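Tristuveck Opens Its First Town Tool Library in September
Doors open at 4 p.m. in the old Padedbridge feed store, with 900 items ready to borrow

PADEDBRIDGE – Anyone who has ever bought a tile saw for one bathroom will be glad to hear this. Tristuveck, the neighborhood repair group that has been fixing lamps, zippers and lawn mowers in town for four years, is opening a tool library this September. It will lend out 900 items on opening day, from hand planes and pipe wrenches to a cider press that came in from a farm sale and already has a waiting list.

The library takes over the ground floor of the old feed store on Mill Street. The building went up for lease last winter, and the group signed before the heat was even back on. Members scraped, painted and built shelves through the spring, and the long loading counter at the front has been kept as the checkout desk. The original scale is still bolted to the floor beside it. It still works, and kids who visited during the summer preview mostly wanted to stand on it.

"We kept getting calls from people who didn't need us to fix the thing, they just needed the right wrench for an afternoon," said Teodor Kurek, who has run the Tristuveck repair evenings from the start and will manage the library. "So we'd lend them ours, and then we'd be short a wrench. This is so much better! I can't wait to see what people make."

Borrowing is simple. Members pick out up to four items at a time and keep them for a week, with one renewal if nobody else has asked. Small hand tools can go home the same day. Larger power tools need a ten-minute walkthrough at the desk the first time, and after that it's noted on the member's card. Returns go in through the side door, where each item is checked, cleaned and put back on its peg.
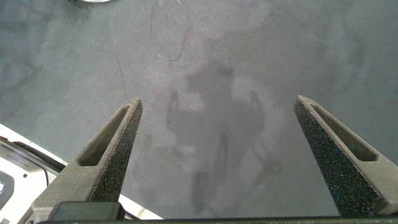
Do I have to live in Padedbridge to join?

Membership is open to anyone 18 or over with a mailing address in the county, and people who work in town but live farther out can sign up with a letter from their employer.

The collection grew much faster than anyone planned. A call for donations went out in the town newsletter, and 1,993 tools and parts were dropped off before it closed. Sorting them took most of the summer. Things that were worn out went for scrap or were taken apart for spares, duplicates were passed along to the high school shop class, and the best of the rest were sharpened, oiled and tagged. There were 74 claw hammers in the pile. The library is keeping a dozen, and the others are going into starter kits for people moving into their first apartment.

Along with the lending shelves, the feed store has a workroom in back with benches, good light and a sink. It will be open to members whenever the desk is staffed, which makes a big difference for people in apartments who have nowhere to cut a board or glue up a chair. Regular Tristuveck repair evenings are moving there too, and they stay free for everyone, member or not.
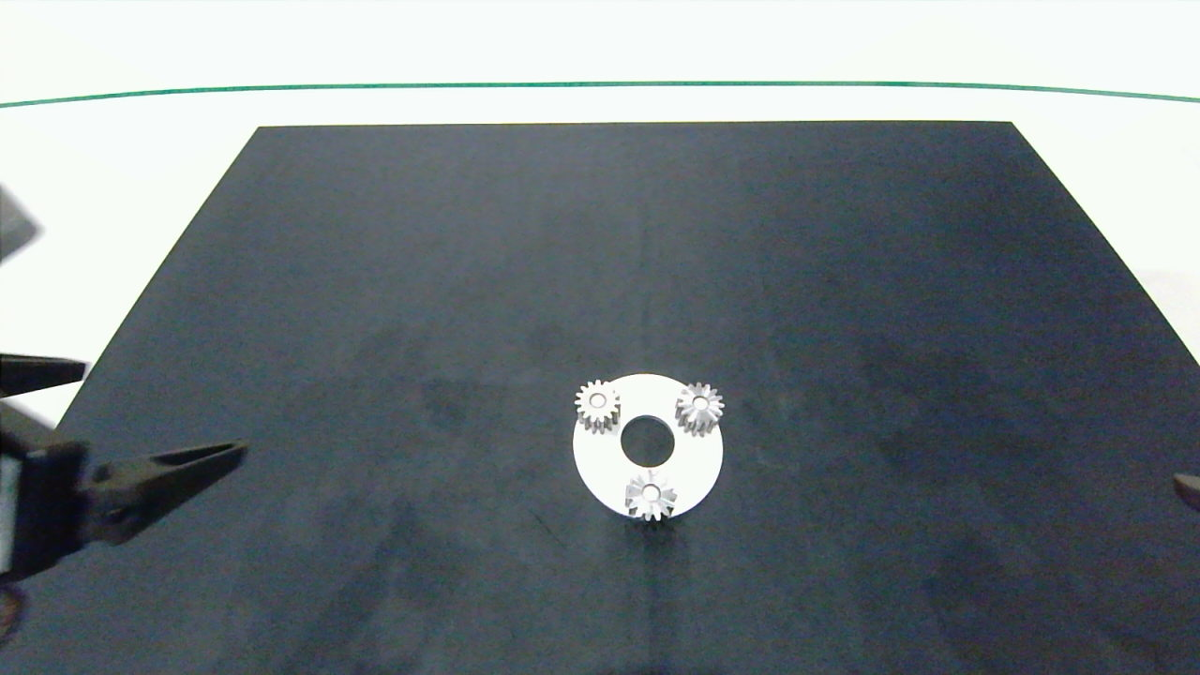 Three small gears on a white plate, with a black gripper at left.

Two partner programs start alongside the library. Mao, the sewing circle that has been meeting in the church basement, is bringing its four machines and its enormous button collection upstairs to the feed store and will teach mending and hemming in the evenings. Pleno, the community garden on the east side of town, is placing its shared rakes, spreaders and wheelbarrows in the catalog, so gardeners and everyone else can reserve them from one list.

"The wheelbarrows alone have made me very popular," Kurek said. "I had a man ask if he could reserve one for next April. Of course he can. We wrote it down."

The first round of classes includes basic sharpening, patching drywall, replacing a faucet washer and a beginner's evening on reading a tape measure, which was the most requested topic on the sign-up sheet. Each class is limited to eight people. Materials are included, and members get first choice of seats.

Yearly membership is paid on a sliding scale, and nobody will be turned away for lack of money. Sign-up forms are at the desk and at the Padedbridge post office. Please bring a photo ID and something with your address on it.

Opening day begins at 4 p.m. and runs until dark, with cider from the press if the apples cooperate. Parking is behind the building, and the ramp is on the Mill Street side.

About Tristuveck
Tristuveck is a member-run repair and sharing group based in Padedbridge. It holds free repair evenings throughout the year and operates the Padedbridge tool library.

Press contact: Teodor Kurek, Tristuveck, Mill Street, Padedbridge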